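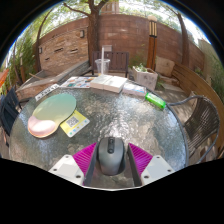

Print this page | E-mail to a friend

Category: Home & Garden > Working outdoors

Mastorent adds garden work tables to its rental list

Randunley, September 3, 2025

MASTORENT, the furniture rental company from Randunley, is adding outdoor work tables to its list for households and small offices. The new service is called Laizer and it can be booked from today.

With Laizer, a customer receives a round table with a glass top for the patio or the garden, together with the small things which a person needs for a day of computer work: a wireless mouse, and a mouse pad with a wrist rest. The chair is chosen separately.

Many customers of Mastorent work from home and have asked the company for a place to work in the open air. A garden table made for meals is often used for this purpose, but the company has heard two complaints again and again. The first is that the papers fly away. The second is that a mouse does not work well when it is moved directly on glass, and for this reason the pad is included in every order and is not charged as an extra.

The tops have a rippled surface and can be cleaned with warm water and a soft cloth. Mastorent asks customers not to use scouring powder, and to take the mouse and the pad into the house at night. In strong sun it is better to place the table under a tree or beside a wall, so that the light does not shine back from the glass into the eyes.

The shortest rental period is 4 days and the longest is 30 days. Delivery inside Randunley is included in the price, and for addresses outside the town there is a charge of 13 euros. The table is carried to the patio by the driver, if the garden gate is at least 900 mm wide. For narrower gates, please telephone before you make the booking.

The frames for the tables are supplied by the workshop Plarkuvwood, which already makes the benches and shelves in the indoor list of Mastorent.

Laizer will be offered until the end of October and will start again in spring. Bookings are accepted at the Mastorent shop in Randunley and by telephone during shop hours.

Tags: garden furniture, rental, home office

4 shares | 0 comments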